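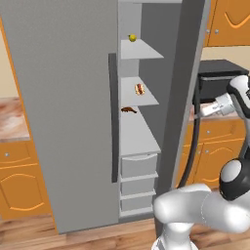
Ticket 827 - Gripper comparison, fridge task in sim
Opened by: Jarmo Peltonen
Assigned to: Saadet Tokgöz
Status: open

Problem
Swapped the Bodix parallel gripper for the Vusenach one in the kitchen sim. Same arm, same controller gains. With the Bodix, the pick on the hot dog shelf works. With the Vusenach, the planner returns "no path" on most seeds once the fridge door is open.

Jarmo, 9:14
Checked the collision meshes first. The Vusenach mesh has 1,319 faces and loads without warnings. Visual model looks right on the arm, white fingers and all.

Saadet, 10:02
Is the tool center point still the old one? The gray panel to the right of the shelves doesn't leave much slack if the wrist comes in from that side.

Jarmo, 10:40
It was the old one. Offset was 8 mm short. Fixed, reran five seeds. Yellow fruit on the upper shelf now plans every time. Hot dog still fails on two of them.

Ilgın Yalçınkaya, 11:25
Look at the cable. It's a collision body in the Vusenach config but not in the Bodix one, so the two runs aren't comparable as they stand.

Saadet, 13:08
Confirmed. Turned cable collision on for both. Bodix now fails on one seed too - same shelf, same approach from the right.

Next steps
Jarmo to rerun both grippers with the cable on and the new offset. Leave the drawers out of the task list for now. Saadet to ask Sibel Karabulut for the shorter cable model before we touch the planner settings.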